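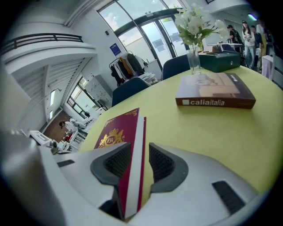
Wistwood Book Post passes 2,696 parcels and opens its summer list

Monday, June 8, 2020

Wistwood, the reading charity that sends second-hand books through the letterbox to people who would like something good to read, is very pleased to share that its Book Post has now delivered 2,696 parcels to homes in Haworth, Clalley and the villages in between.

The scheme began in January with a single shelf and a borrowed set of kitchen scales, and it has grown a good deal faster than any of us dared to hope. There are now 922 readers on the list, and the oldest of them writes to us after every parcel (often with firm views on the ending).

"We thought we might send out a few thrillers and that would be that," said Heriberto Bermúdez, who runs the Book Post. "Then the letters started coming back, pages of them, asking for poetry and railway history and anything at all with a garden in it. It has been a joy to open the post each morning."

Older hardbacks have been especially welcome — the sort with a bit of gold on the cover and someone's name inside — and we would dearly love more of them. Books should be clean and complete, but a faded spine or a little wear at the corners is no trouble.

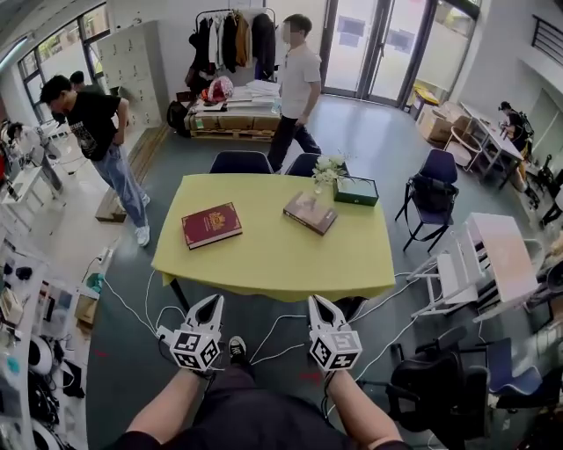
How to join the summer list

Readers can sign up by telephone or by post until the end of the month. Tell us 4 books you have loved and one you could not finish, and we will do our best to choose well. Each parcel holds two books and a return label, and there is nothing to pay.

Postage for the summer is being met by Wulta, the Clalley stationers, who have also given us 13 boxes of brown paper and string. We are more grateful than we can say.

Notes to editors

Heriberto Bermúdez is available for interview by telephone on weekday mornings.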